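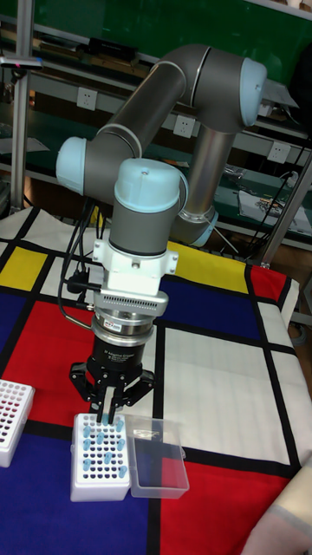

The fudge range is coming along nicely, and I'm much happier writing to you now than I was in December (sorry again about that one!). We've got 8 flavours down to a shortlist of four, the sea salt finally sets properly, and Ostside have agreed to stock the small bags as soon as we can supply them. Wrappers are the fun bit. I've got my heart set on a grid pattern, very much like the Mondrian-style cloth on the table, and the first printed samples have gone off to Bremotell for a quote. The rhubarb one still tastes of soap, so it's parked.

Spending is where we said it would be, apart from butter, which went up twice. I've covered that by putting off the second display stand until the autumn.
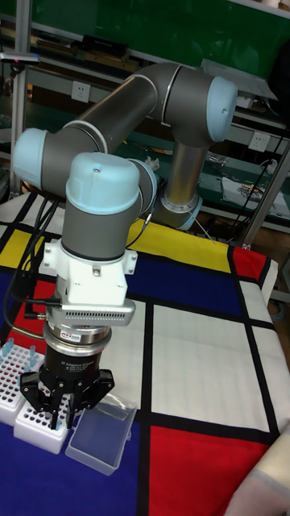
Will the fudge be ready for the trade fair?

We'll have three flavours there for certain, and the ginger too if the shelf-life results come back in time. I'd sooner turn up with three good ones than have people nibbling something I'm nervous about.

We've booked a small stand near the tea people, and I'm taking 300 sample bags.
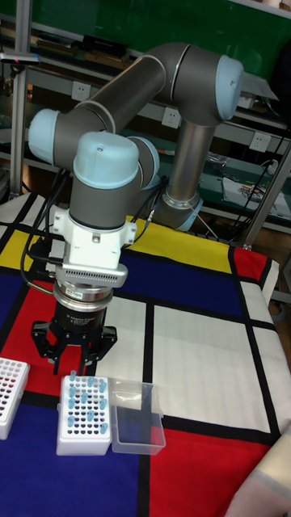

**Wanwood Sweets – New Products Team**

Tastings next. We ran one at the shop and another at Zakharchenko, where the staff canteen let us set up by the tills – lovely crowd, very blunt. Vanilla won both times, which surprised me a bit, and the coffee split the room. A few people found the pieces too big, so we're cutting them smaller from the next batch and the bag weight stays the same. I've also rewritten the allergen panel, as the old type was tiny.

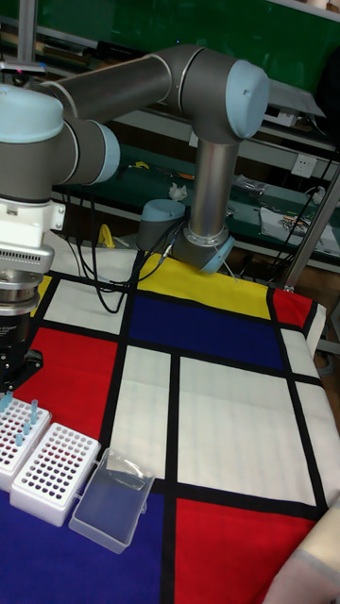 Yatziri Serrano thinks we should drop the coffee altogether and put the money into a proper gift box, and she'd like to hear your view before we order any card. I'm still fond of the coffee! Could you let me know by 15th May? The box maker needs 22 days from order.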